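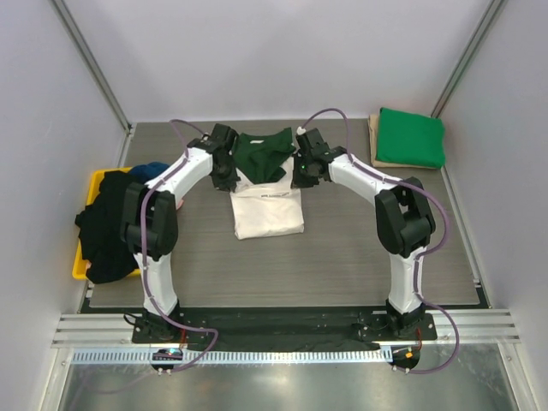
Arbeitsplatzeinhausung mit Tischplatte in grauer Holzmaserung und Eckpfosten aus Aluminium

Monteur / Tischler (m/w/d) für Arbeitsplatzeinhausungen
Kennziffer 2269
Standort: Sarden
Beschäftigungsart: Vollzeit, unbefristet
Eintritt: Dezember oder nach Vereinbarung

Die Truvwood GmbH fertigt Tischanlagen, Wandelemente und geschlossene Arbeitsplätze für Labore, Prüffelder und Lehrwerkstätten. Am Standort Sarden arbeiten 80 Beschäftigte in Zuschnitt, Profilbearbeitung, Vormontage und Endmontage. Für die Baureihe Kesarer wird die Endmontage um eine Stelle erweitert. Im vergangenen Geschäftsjahr wurden 339 Einheiten dieser Baureihe ausgeliefert.

Aufgaben

- Zuschnitt und Kantenbearbeitung von Tischplatten nach Stückliste und Zeichnung
- Ablängen, Bohren und Entgraten von Aluminiumprofilen
- Stellen und Ausrichten der Eckpfosten, Einsetzen der Rück- und Seitenwände
- Einlegen der Tischplatte, Anpassen der Kantenprofile, Prüfung von Ebenheit und Spaltmaß
- Montage der Nutprofile an der Vorderkante
- Verlegen von Mattenstreifen und Auflagen auf der Tischfläche
- Sichtprüfung der Wandflächen auf Kratzer, Druckstellen und Farbabweichungen unter Arbeitslicht
- Ausfüllen des Montageprotokolls und Meldung von Fehlteilen an die Arbeitsvorbereitung
- Verpackung der Einheiten für den Versand, bei Bedarf Aufbau beim Kunden

Die Endmontage erfolgt an festen Plätzen. Eine Einheit wird in der Regel von zwei Personen gebaut. Wandelemente und Platten werden mit Vakuumheber bewegt; Einzelteile bis 20 kg werden von Hand gesetzt.

Anforderungen

- Abgeschlossene Berufsausbildung als Tischler, Holzmechaniker, Metallbauer, Konstruktionsmechaniker oder vergleichbar
- Sicheres Lesen von Zusammenbauzeichnungen und Stücklisten
- Erfahrung mit Formatkreissäge und Gehrungssäge
- Sorgfältiger Umgang mit Sichtflächen
- Deutschkenntnisse, die für Arbeitsanweisungen und Unterweisungen ausreichen
- Führerschein Klasse B

Von Vorteil sind Kenntnisse in der Verarbeitung beschichteter Platten, ein gültiger Staplerschein sowie Erfahrung mit Profilbaukästen. Bewerbungen von Quereinsteigern mit mehrjähriger Praxis in der Möbel- oder Messebaumontage werden berücksichtigt.

Arbeitszeit und Vergütung

Die Wochenarbeitszeit beträgt 38 Stunden. Gearbeitet wird in einer Schicht, Beginn zwischen 6:00 und 7:30 Uhr. Mehrarbeit wird auf einem Zeitkonto erfasst und kann in halben oder ganzen Tagen abgebaut werden. Die Vergütung richtet sich nach Ausbildung und Berufserfahrung und wird im Gespräch festgelegt. Für Montageeinsätze außerhalb von Sarden wird eine Auslöse gezahlt; die An- und Abfahrt gilt als Arbeitszeit. Auswärtige Einsätze dauern meist einen bis drei Tage.

Weitere Leistungen

- 30 Tage Urlaub
- Arbeitskleidung einschließlich Reinigung
- Sicherheitsschuhe nach Wahl aus dem Katalog
- Zuschuss zur betrieblichen Altersvorsorge
- Kostenlose Parkplätze auf dem Betriebsgelände, Fahrradabstellanlage überdacht

Einarbeitung

Die Einarbeitung dauert acht Wochen. Die ersten beiden Wochen entfallen auf Zuschnitt und Profilbearbeitung, danach folgt die Mitarbeit in der Endmontage. Die Unterweisung am Vakuumheber und an den Sägen findet vor dem ersten Einsatz am jeweiligen Gerät statt. Zeichnungen und Montageanweisungen liegen in der Halle am Terminal vor. Das Lager für Platten und Beschläge hält über 400 Positionen vor; eine Einführung in die Lagerordnung ist Teil der ersten Woche.

Bewerbung

Bitte senden Sie Lebenslauf, Ausbildungsnachweis und vorhandene Arbeitszeugnisse unter Angabe der Kennziffer 2269 als eine PDF-Datei über das Bewerbungsformular. Ein Anschreiben ist nicht erforderlich. Geben Sie den frühestmöglichen Eintrittstermin an. Nach dem ersten Gespräch wird ein Probearbeitstag vereinbart, der vergütet wird.

Ansprechpartnerin: Jonalyn Malabanan, Personalabteilung
Telefonisch erreichbar von 8:00 bis 12:00 Uhr

Auf dem Postweg eingereichte Unterlagen werden nicht zurückgesandt.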